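# Chapter 4: Reading the Board

My first teacher, Maarten Leemans, kept a stack of offcuts by the door of his workshop in Comano, and every new pupil had to spend a morning with them before being allowed anywhere near a saw. I was seventeen and thought this a dreadful waste of a morning. I wanted to make a chair! He gave me a soft pencil, a cup of very strong coffee and 30 scraps of timber, and told me to mark on each one which way the tree had stood.

I got most of them wrong, of course, and you may well do the same when you come to the exercises (please don't let it put you off). But by lunch I had begun to notice things, and I have been noticing them ever since – on café tables, on church doors, on the lid of my grandmother's bread bin.

In Chapter 3 we followed the trunk from the forest to the sawmill and met the growth ring, with its paler early wood laid down in spring and its darker, denser late wood from the summer. Now we come to what happens when a blade passes through those rings. A log is a sort of long, untidy cone, and its rings are cones too, one inside the next. Cut straight through the middle and you meet them nearly square on, so that the face of the board shows lines running side by side along its length. Cut nearer the outside and the blade skims across the rings at a shallow angle, and they open out into arches and long ovals. Joiners call these arches **cathedral figure**, a rather grand name for something you can find on a kitchen shelf.

One board can show you both. The arches tend to sit towards the middle of a flat-sawn face, with straighter lines to either side, and learning to see where the one gives way to the other is most of what this chapter is for. Soledad Insaurralde, who read these pages in draft, suggests running a fingertip slowly along a single line until it turns, and I can't improve on that.

You will need a pencil, a hand lens if you have one, and a window. Low light from the side is kindest to grain, while strong light bouncing off a smooth face will bleach it almost away, so be ready to move your head about a good deal. 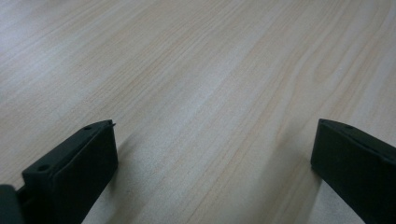 We shall begin with the straight lines, as Maarten did, and leave the arches until Section 4.2.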